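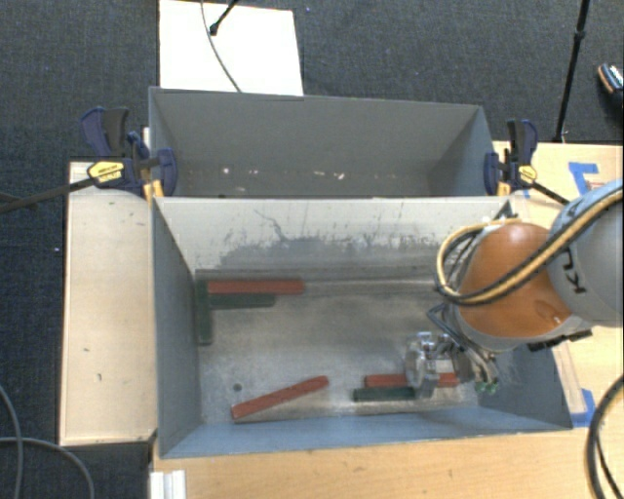 Friday, February 25, 2022

I had meant to write about the sourdough this week, and a few of you have asked after my knee (much better, thank you), but I went to the Rillus evening at Zaugg Hall on Wednesday and I haven't been able to think about much else. And then with the news from Ukraine yesterday I sat at the kitchen table with the radio on until my tea went cold, and by supper I'd decided the bread could wait.

Most of you will never have heard of Rillus, and until Mirjam Zwahlen moved in two doors down I hadn't either. It's a market town up in the Cirka valley, or it was. Mirjam nursed at the clinic there in her twenties. The people on the upper side of the river prayed one way and the people on the lower side prayed another, and for as long as anyone could remember they had bought each other's onions and married each other's cousins with only the usual amount of grumbling. Then there were pamphlets, and a schoolteacher was shot on his way home, and one Saturday in May two bombs went off in the market, the second when people had run in to help with the first.

Over that spring and summer 271 people were killed. Mirjam has the list. She typed it herself from the clinic's books and from letters families sent her afterwards, and every year she gets a few of us up at the front of the hall to read it out. It takes longer than you'd expect. I had the third page, and I had practised the names in the car all week with the recording she made for me, and I still stumbled on a little run of them that all had the same surname. A grandfather, his sons, and a girl of six. I had to stop and drink some water and a very kind man in the front row just nodded at me until I got going again.

Roughly 3000 more left the valley, she thinks, most of them from the lower side. Some ended up in Winnipeg and some not so far from us -- the couple who brought the walnut pastries drove down from Barrie in that awful slush, and they were neighbours in Rillus, one street over from each other, and never met until they were both in line at a Service Canada office. I could have listened to the two of them all night.

What bothers me, and I've said it to my brother and he thinks I'm being gloomy, is that there was never a proper trial. A commission sat for a while. Its report was going to be published and then it wasn't. There's a small newsletter called Filent, put out by a handful of the families, that keeps asking about it in every issue, very politely, and I've subscribed. If you'd like a copy I can bring mine along to choir, though I'd want it back.

We passed the hat at the end and came out with $2720, which made Mirjam sit down on the edge of the stage for a minute. It goes to school fees for the grandchildren still in the valley. I should add that the hall was bitterly cold and people kept their toques on and stayed anyway, and somebody's toddler slept through the entire thing on a heap of parkas.

I've been asked for the walnut pastry recipe already. I've written to Barrie and will post it when I hear back. There's cardamom in it, I'm sure of that much, and a good deal more butter than I usually keep in the house.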